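Old tennis balls and where they go: speaker notes, Grornow Tennis Club open evening

Slide 1. Wait for people to sit down. Start at 7 pm whether or not the tea is finished.

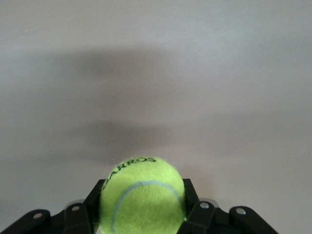 When is a ball too old for match play?
Drop it from shoulder height next to a new one. If it comes up well short of the new ball, it goes in the practice bucket.

Slide 2. What wears out. There are two parts to this, the pressure and the felt. Pressure starts to go once the can is opened, even if the ball sits in a bag. Felt goes with play, and hard courts are rougher on it than grass. Mention that fuzzy felt tells you little about bounce. Printing that you can still read tells you even less, so please stop sorting by the logo.

Slide 3. Our numbers. We collected 388 balls between April and July. Most came from the baskets at the Oda Street courts. Pause here, as someone always asks about the ones over the fence. Those are not in the total.

Slide 4. Sorting. Show the 4 tubs on the side table:
match
coaching
ball machine
out
Colour labels are on the lids. Anything with a split seam goes straight to out. Wet balls get dried on the rack first, then sorted the next day.

Slide 5. Where the old ones go. Grilton Primary takes them for chair legs. Cut a cross in the ball with a sharp knife, on a board, adults only. The dog shelter at Avix will take a bag at a time, but ring first. Don't leave them at the gate.

Slide 6. What we need from members. Put the lids back on the tubs. Don't tip the practice bucket into the match tub, which happened twice in June. Two people are needed for the autumn roster, sign-up sheet by the door.

Questions, ten minutes. If pressurised storage tubes come up: we tried one over winter, and the balls were a bit firmer, but it holds too few to be worth the cost for the whole club.

Turn off the projector before stacking the chairs.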